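Teaching Proton to Know Where Its Hand Is
Jan 17, 2026
By Sunil Munasinghe

Our project was called Proton, a name chosen before we had a project. The plan was to recover the path of a hand-held gripper from its own video, then turn that path into training data for a robot arm. The plan took one slide. The software took the rest of the year.

The pipeline has two stages. Toltow, the tracker, picks out corners in each picture and estimates how the gripper moved between them. Narkari, the filter, decides whether to believe Toltow. I wrote both, so their arguments were mostly with me.

We recorded 332 clips by November. On the first full run, Toltow tracked 204 of them from start to finish and got lost in the other 128. "Lost" is a polite term. In one clip it had the gripper leave through the ceiling and keep going.

Most of the trouble came from two bugs. The first was in my lens model. I had used ordinary pinhole math on a wide-angle view, where straight things bend, and the error grew toward the corners. Switching to a fisheye model and redoing the calibration saved 55 of the lost clips in one evening. I had spent the previous two weeks tuning thresholds, which saved none.

The second bug was stranger. The tracker kept choosing features on the gripper itself. Those points never move relative to the camera, so Toltow concluded with great confidence that we were standing still. The fix was a fixed mask over the lower part of the view, drawn by hand in a paint program. My advisor asked if it was learned. I said I had learned a lot.
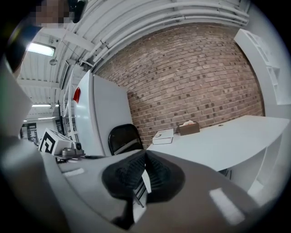 The mask also helped with glare, since a shiny highlight on plastic makes a lovely corner and a terrible landmark. Brick is much better, although it repeats, and Toltow sometimes matched one brick to its neighbor. Narkari now throws out any match that asks for a sudden sideways jump. It throws out a few good ones too, and I have left that alone.

With both fixes in, 115 of the 128 lost clips came back. The last 13 are fast turns with heavy blur, and I have no plan for them beyond asking people to turn slower. Next term I want to test the paths on the arm in Gallagher Hall, if the booking sheet ever opens up.

3 comments | 11 shares
Contact the project page editor | Copyright 2026 | Back to top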